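FOR RELEASE IN APRIL

Cernura Publishes Results of Planner Trial and Advises Readers Not to Expect Too Much

Small publisher of notebooks and planning guides tested its own method on working parents, and says the results are mixed

Cernura, the publisher of paper planners and short guides for people who work from home, has released the findings of a trial of its weekly planning method. The company recruited 114 parents who run a blog, a shop or a video channel alongside raising children. Each received a free planner, a 20-page guide and no coaching. Eighty-five of them finished the twelve weeks.

The company had planned to announce a success. The draft headline, written before the numbers came in, promised readers a calmer week. That headline has been dropped.

"I have read a lot of planner advertising, and I wrote some of it," said Hatice Öztürkmen, who edits the Cernura guides. "It nearly always says that a better list will give you a better life. We had never checked. When we did check, the list helped some people with some things, and that is a much smaller claim than the one on our old packaging."

What the trial asked

Participants were told to write down everything they meant to do in a week, strike out a third of it before the week started, and put the rest into blocks of no more than 40 minutes. They filled in a short form each week saying which tasks were done, which were moved and how they felt about it.

Of the 85 who finished, 44 said they would keep using the method. The other 41 said they would not, or had already gone back to whatever they did before. The most common answer in the second group was a phone and a memory. Several mentioned the backs of envelopes.

Cernura points out that people who say they will keep doing something in week twelve may well have stopped by week twenty. It has no figures for week twenty. Readers should treat the 44 as an upper limit.

What changed and what did not

Finished tasks went up slightly in the first three weeks and then drifted back toward the starting level. The company believes the early rise is mostly novelty. People like a new notebook, and they like ticking boxes in it. By the fifth week a good number of the forms came back with the boxes left blank and a note about a sick child or a broken washing machine.

The one result that held for the full twelve weeks concerned the crossing out. Participants who did strike out a third of the list reported fewer evenings spent catching up. Those who skipped this step, usually on the grounds that everything on the list was important, reported no change at all. Cernura cannot say whether the crossing out caused the easier evenings. People who are able to drop a third of their work may simply have had easier evenings to begin with.

"I crossed out the newsletter four weeks in a row," said Benjie Abella, a participant who writes a blog on home baking and looks after two boys under five. "On the fifth week I worked out that no reader had written in to ask where it was. So I stopped doing a newsletter. I don't know if that makes the planner good or the newsletter bad."

Leonora Yap, who sells sewing patterns online, left the trial in week six. "The forms took me longer than the planning did," she said. "I had a page telling me to rest and another page asking me to report on it."

Cernura agrees that the forms were too long.

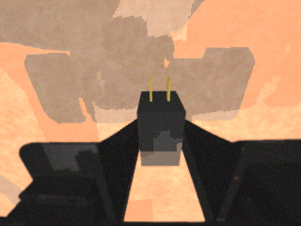

Claims the company is withdrawing

Following the trial, Cernura will remove these statements from its packaging and website:

"Save an hour every day." No participant recorded this. The sentence came from an earlier edition and its source could not be found.

"Designed for busy parents." The planner was designed for office workers and given a different cover. The hours on the daily page still run from eight to six, which participants with babies found funny, at least at first.

"Proven system." There had been no test of any kind before this one.

The phrase "life-changing" will also go. One participant did use it in her final form, and the company thanks her, but she had moved house and changed jobs during the same twelve weeks.

What the company is still selling

Cernura will go on selling the planner, in a plainer edition called the Dukudetti. It has a weekly list, a line drawn two-thirds of the way down the page, and blank space below the line for whatever will not get done. The habit tracker, the mood wheel, the gratitude column and the monthly vision page have been taken out. In the trial, the vision page was filled in by most people in the first month and by very few after that.

The guide has been cut from 20 pages to eight. Lilibeth Cabanatuan, who laid out both versions, said the short one contains all of the instructions that were in the long one. "The rest was encouragement," she said. "There was a two-page spread about mornings. I get up when the baby gets up, so I was glad to see it go."

An app had been in development with the software studio Skanden. That work is on hold. Participants were asked whether they would like reminders on their phones, and those who said yes were mostly the same people who reported turning off the reminders they already had. The company does not see a reason to add to them until someone can explain what the new ones would do.

Limits of the trial

The trial was small and was paid for by the company that makes the product. Participants volunteered, so they were already interested in planning, and people who dislike planners were not represented. All of the results were self-reported. There was no comparison group using a plain notebook, and Danilo Rivera, who put the numbers together, considers this the main weakness.

"If you gave the same people a pad of cheap paper and told them to cross out a third of the list, I think you would get very close to the same answers," Rivera said. "I said so at the start. I would like to run that one next, and I would like us to publish it whichever way it comes out."

A second trial has been agreed in principle, with 100 participants split evenly between the Dukudetti and an unbranded pad. It does not yet have a budget. Cernura will not announce a start month until it does.

Advice for readers

The company was asked by several participants for a short version of what it learned. It offers the following, with the cautions already given.

Write the list once a week and keep it on one page. Cross out a third before you start. If you already have a notebook in the house, use that one up first. Be careful with advice from people whose job is to give advice about getting things done, including the advice in this release. Many of them do not have to stop at three in the afternoon to pick someone up.

Availability

The Dukudetti planner and the eight-page guide will be sold through the Cernura website and at the Fedoruk stationery shops. Customers who bought the previous edition can download the new guide free of charge. The previous edition works just as well if the extra pages are ignored, and the company does not recommend replacing it.

A full table of the trial results, including the weeks with missing forms, is available on request from the Cernura press desk. Review copies of the planner can be sent to bloggers and journalists. No positive coverage is expected in return, and copies do not need to be sent back.

About Cernura

Cernura publishes planners, notebooks and short guides for people who are self-employed or work from home.

Press contact: Hatice Öztürkmen, Cernura press desk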